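Week 4 handout: Sharing out a kitchen budget

Notes for anyone who missed class, plus the bits I rushed.

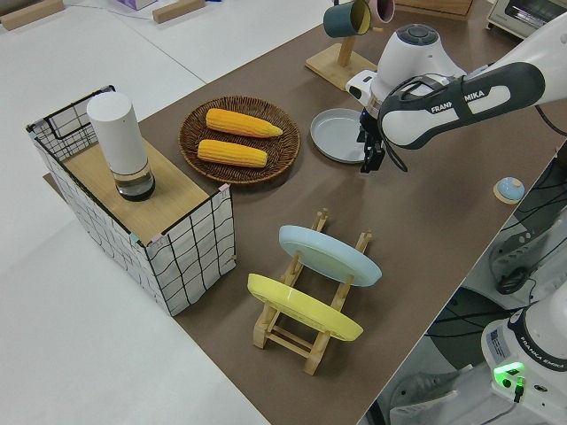
So, fixed costs and variable costs. I know the names sound dry, but you've been living with both since you first paid rent. A fixed cost stays put whatever you cook. A variable cost moves with how much you make. Gas for the stove is a bit of both, and I'm happy to argue over that one next time!

Our running case is Cledwyn Parry's lunch counter, Lalley. He pays $604 a month for the space and sells a plate for $16. Say he sells 100 plates in a month. That's $1,600 coming in, and the rent works out to $6.04 a plate. Now drop to 49 plates (he had a December like that) and the same rent eats $12.33 of every plate – before he's bought a single onion.

A few of you divided the food bill by the rent. Please don't. Work out cost per plate first, then add the two together.

Break-even is where I lost the back row, so slowly this time. Take the price, subtract the variable cost of one plate, and divide the fixed costs by what's left. Round up, as you can't sell half a lunch.

For next time: read the Zepeda chapter, skip the part on depreciation, and redo the Lalley numbers with food at $5 a plate. Hand it in by 10th June. Handwriting is fine, but show me your steps.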